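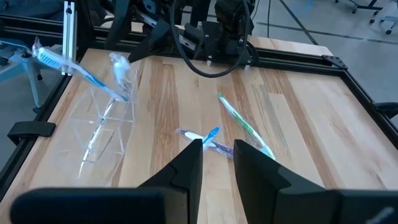

How to clean jewellery and small metal bits with an old toothbrush

I love this job! Give me a rainy afternoon, a bowl of warm soapy water and a tangle of grubby old chains and I'm happy until teatime. It costs next to nothing, and the change you get from a few minutes of gentle scrubbing is a real pleasure to see.

What you need

Soft toothbrushes (one for washing, one kept dry for polishing)
Washing-up liquid, the plain sort
Two small bowls
A tea towel you don't mind marking
A soft cotton cloth

Go for the softest bristles you can find. A medium brush is fine on brass drawer handles but it can leave fine scratches on silver, and you'll only notice them when the light catches. I trim the bristles of one brush down short with nail scissors, and that stubby little thing gets into the back of a brooch like nothing else.

Before you start

Put the plug in! Then look each piece over. Pearls, opals, amber and anything glued should stay out of the bowl altogether – wipe those with a barely damp cloth and leave it there. If a stone wobbles when you touch it, stop and take it to a jeweller.

Washing

1. Fill one bowl with 200 ml of warm water and add 4 drops of washing-up liquid. More soap just means more rinsing.
2. Drop in the pieces and leave them for ten minutes. Chains that are really dull can have twenty.
3. Lay a piece flat on the tea towel and brush it with small circles. Work from the back first, where the hand cream and dust collect behind the stones.
4. For chains, pinch one end and brush away from your fingers, a short length at a time, then turn it over and do the other side.
5. Rinse in the second bowl, in clean water, and pat dry.

Leave everything on the cloth overnight before it goes back in a box. Damp hides in hinges and clasps.

Polishing

Once it's all properly dry, go over the patterned parts with your dry brush and the flat parts with the cotton cloth. This bit always takes me longer than the washing (I get carried away). Plated pieces want a very light hand, as the top layer is thin and does wear through.

Don't use toothpaste. I know people swear by it, my friend Rhiannon Price did for years, but it's gritty and it dulls a soft metal. She's now a washing-up liquid convert and her grandmother's locket looks lovely.

Other things worth a scrub

Watch straps (metal ones, taken off the watch), cufflinks, keys, belt buckles, the little catches on a purse. I did a whole tin of old brass buttons in August, 31 of them, and they've gone on a cardigan that I now wear far too often.

Rinse your brushes well afterwards and stand them bristles up to dry. Mark the handles with a bit of coloured tape so they don't wander back to the bathroom.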